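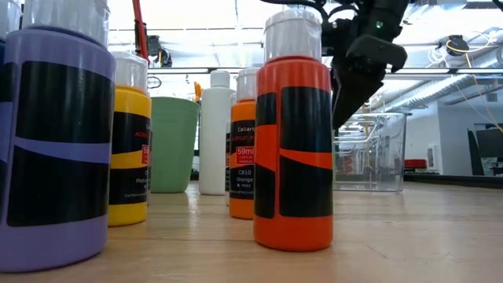 Prillero, 11 Jan 2020

Clubs > Drasanell Brick Builders > Minutes

Print | E-mail

Drasanell Brick Builders: minutes of the January meeting

Minutes of the last meeting were read and approved with one fix (the train table is gray, and we had it down as green).

1. Spring display
Great news on this one! The Afolabi hall has confirmed us for March, and we get the long room this time, with 40 tables. Members have already claimed most of them. The harbor layout will run down the middle as a single build, and everyone was very excited to see the lighthouse section, which came along tonight in two boxes and went together in minutes. Harbor builders, please keep your baseplates at the agreed height. A short ramp piece is still needed at the north end.

Agreed: set up the evening before, doors open to the public at ten.

2. Mosaic
We voted for the sailing ship design, and it's a beauty. It takes 1440 one-by-one plates in six colors. We have the dark blue and the white, but we're 481 short on tan, so please dig through your bins! Anything you can spare goes in the tub by the door. The club will order whatever is missing at the end of the month.

3. Sorting night
Last month's sorting night was the best yet. Over 42 pounds of mixed brick got sorted, and the slope drawers finally close. We'd love to do it again before the display. Agreed in principle, date to follow by e-mail.

4. Andeck trip
The Andeck club has invited us to their swap day. Lots of hands went up, so we'll carpool. Bring duplicates, minifigure parts especially. No sealed sets for resale, at their request.

5. Other business
- New name badges look terrific. Two are misspelled and will be redone.
- The build challenge for next time is "something that folds." Max footprint 16 by 16 studs.
- Whoever left a brick separator and a blue lunch bag, both are in the cupboard.

Meeting closed at 9:10, with plenty of building afterward.

Shares: 6 | Comments: 3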